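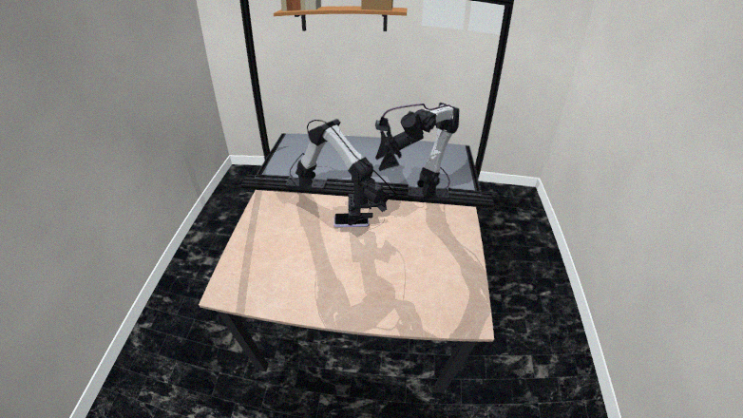 Home Notebook Runs Planner Assets Log in
Search this wiki Go

Dindotis notebook, September, Wednesday

Picked up the descent problem again. Left arm only, right arm held in its raised pose the whole time. Flat part near the back of the table, as in the last set. All of this is in Wemuveo; nothing has gone to the Shimada bench yet.

Started at 9:30 with the planner as it was on Monday's branch. Same symptom. Pumow returns a valid path to the pregrasp, then the straight-down segment comes back with a wrist flip in it on some seeds. The path is legal and the collision checker is happy with it, but the gripper swings through a large arc right over the part and the controller can't track that at the speed we ask for. Following error trips and the run ends there.

First guess was the seed for the IK. We were handing it the home configuration every time, even when the arm was already at pregrasp. Changed it to take the last commanded joint state. That removed most of the flips. The remaining ones all had the part yawed close to the limit of the sampling range, where two IK branches cost nearly the same.

Added a joint distance term to the branch choice, weight 15. Tried smaller values first and they didn't settle it. Larger values make it refuse good grasps because it would prefer to stay where it is.

Then the contact height. The part is thin, so the fingers have very little room between touching its upper face and touching the table. The descent target was being computed from the center of the part's bounding box plus a fixed offset, and somebody (me) had set that offset for the taller part. Changed to read the thickness from the asset file. Descent now stops on target height or on the force threshold, whichever is first. 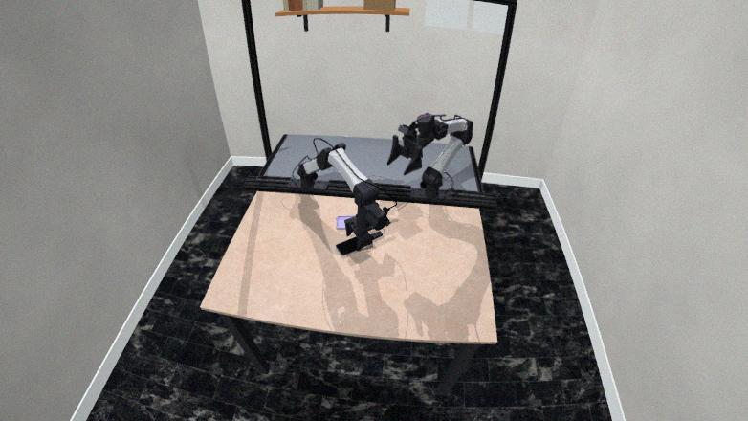
The force threshold is still too twitchy. The simulated wrist signal has a spike when the arm decelerates at the end of the segment, and it reads as contact. Put a 14-sample median on it. Delay is acceptable at descent speed. I would not use the same filter for free motion.

Perception side: the pose estimate was wandering whenever an arm shadow crossed the part. I turned shadows off to check, the wandering stopped, and I turned them back on. We want them on. Retrained the segmentation head with the shadow strength varied, 1,579 frames, and the yaw estimate is much steadier. Position along the back edge is still worse than position across the table. Low viewpoints are the bad ones, where the part is mostly an edge.

Cleared out the old planning scene while I was in there. The rail was modeled as one box with padding of more than 15 mm, which ate into the space behind the table and explained a few "no path" results I had been blaming on Pumow. Padding is down now and the box matches the mesh. 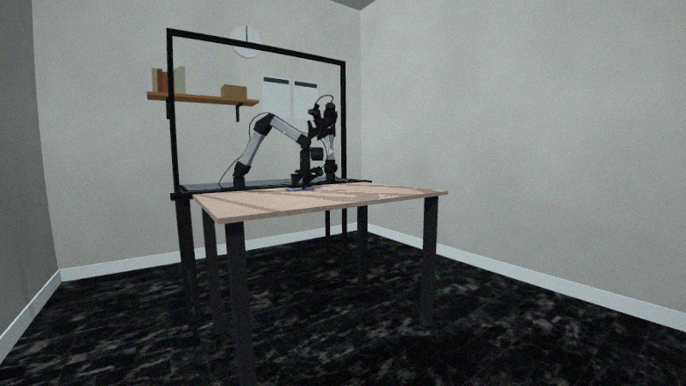

Page last changed: Wednesday, 5:40 pm

Arm-to-arm checking is on for every link pair again. It had been disabled between the left wrist and the right gripper for a speed test and never put back. Planning time went up a little. Leave it on.

Config is saved as descent_v2. Don't reuse descent_v1, the offset in it is wrong for flat parts.

Open:
- Right arm hold pose is typed in by hand in 2 places. Move to the shared config.
- Log the chosen IK branch with each run. I had to work it out from the joint traces today.
- Low viewpoint frames for the next training set.
- Lift segment after the close still uses the old velocity limits.
- Ask for time on the Shimada bench once the lift is sorted out.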